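Cikau Table Tasks: Egg on Toast
Project gallery, Furlow manipulation set
Text and selection: Kimutai Biwott
Posted January 12, 2019

The egg-on-toast task is part of the Furlow set, a collection of short tabletop demonstrations used to train a single control policy. An operator drives the arms by hand control, and the system stores joint positions, gripper opening and all camera views on one clock. The goal for each episode is simple to state: pick one fried egg from the serving plate and set it on a slice of toast. All food is artificial. The set holds 861 accepted episodes of this task at the time of posting.

The eggs were the reason for choosing it. They are thin at the edge and thick at the yolk, they are glossy, and they overlap when stacked. A grasp that works on a cube often fails on them. The most reliable approach in our data is a pinch on the white, well away from the yolk, followed by a slow lift.
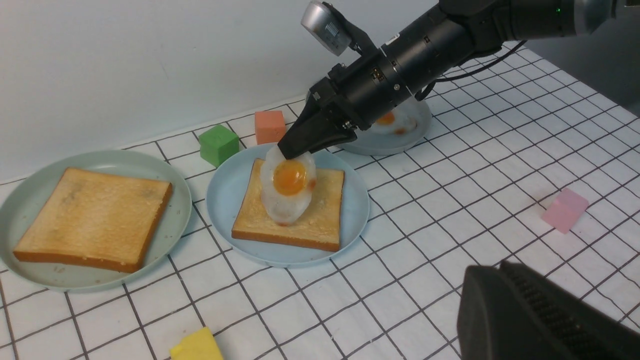
Placement is scored separately from the grasp. An episode passes if the egg ends on the bread and stays there for 2 seconds after the fingers open. It does not have to be centered. Early operators spent a long time lining up the yolk with the middle of the slice, and the policy trained on those episodes copied the hesitation. The current instruction is to lower, release and back off in one motion.

Toast position is changed between episodes. Slices may be square to the operator or turned, and the plates can trade places. The grid on the table cloth lets an operator reset a layout from the log sheet without measuring. Rotation is logged in coarse steps only; finer steps made resets slower and gave no gain in the Rashidi evaluation.

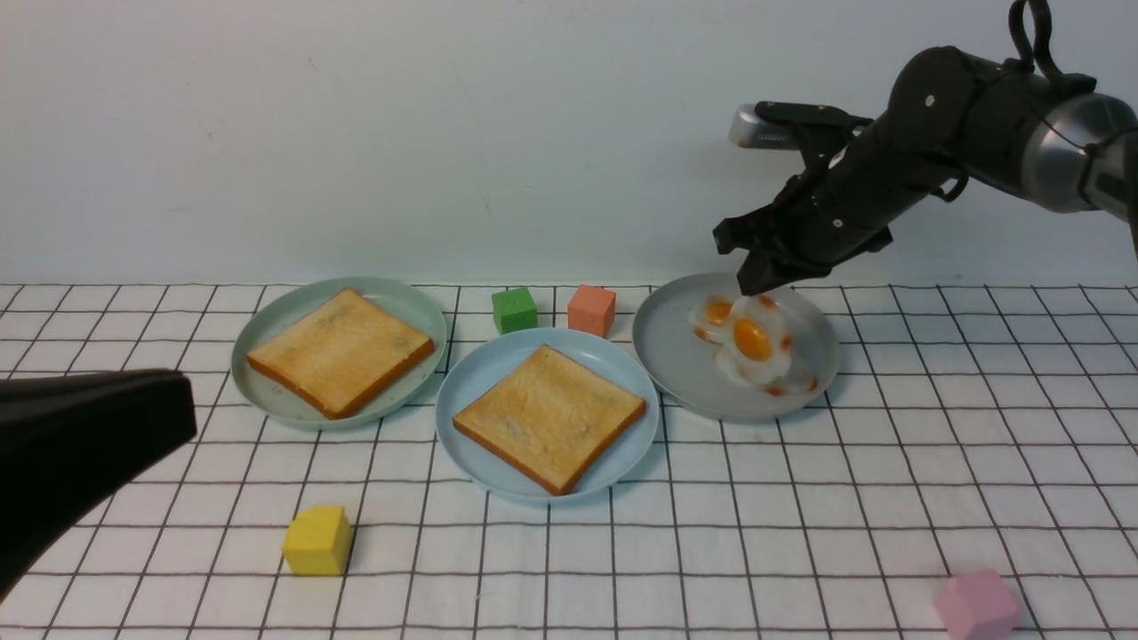
Fixed views and wrist views disagree in useful ways. A high view gives the order of the plates and the full path of the arm, but it is poor at showing finger contact when the hand comes down from above. For that reason the contact label is set from the wrist stream whenever the two differ. Labels are applied after recording by a second person, using the Brolier annotation tool. The operator does not label their own episodes.

The foam cubes are distractors. They are never the target in this task and carry no label beyond color. Without them, the first policy learned to move toward any small colored object, a habit left over from the block sorting data it had been started on. With cubes present in the egg demonstrations, that behavior dropped out after one round of retraining. Cube positions are left to the operator, with one rule — no cube may touch a plate. 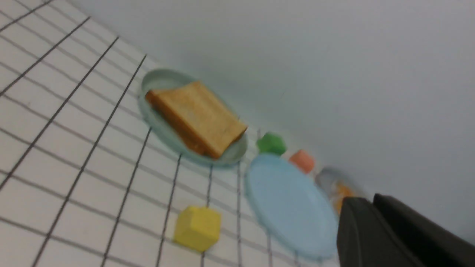

Reading time: 4 min

Approach segments are kept at full length. It is tempting to trim them, as the target may be out of view or at the far side of the table, but a policy trained on trimmed episodes had trouble starting from any pose except the one just before the grasp. We now keep everything from the first commanded motion onward. Long pauses are the only thing cut, and the cut points are stored so that the original timing can be rebuilt.

Wrist streams tilt with the hand. We do not correct for this. A leveled version was tested in September on 200 episodes and performed slightly worse, most likely due to the loss of image area at the corners.

Grasps on a pile are the hardest part of the task. The operator has to choose one egg, and the choice is recorded only through the motion. Preferred targets, in order, are an egg with a free edge, an egg lying on top, and then whatever can be reached without pushing another piece off the plate.
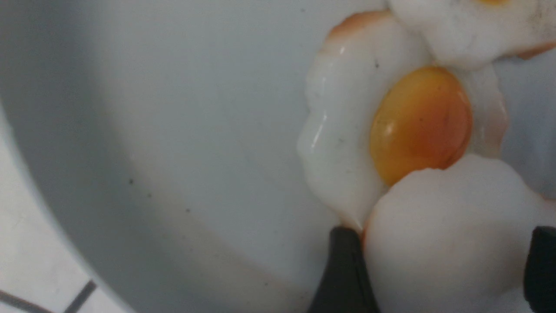

Finger force is limited in software. The egg whites give a little under load, and a tight squeeze tends to shoot the piece out sideways. With the limit in place, operators close until motion stops and then lift. If two eggs come up together, the episode is kept and marked "double" — these are excluded from the main training split but are used for the recovery split, where the operator lowers both and tries again.

Failed episodes are also retained. Of the 537 failures on file, most are slips during the lift, and the rest are placements that slid off the crust. Each has a time stamp for the moment of failure and no further comment.

Related galleries: Cikau block sorting; Cikau cup stacking; Furlow camera calibration notes.
Requests for access to the Furlow set should name the task and the split required.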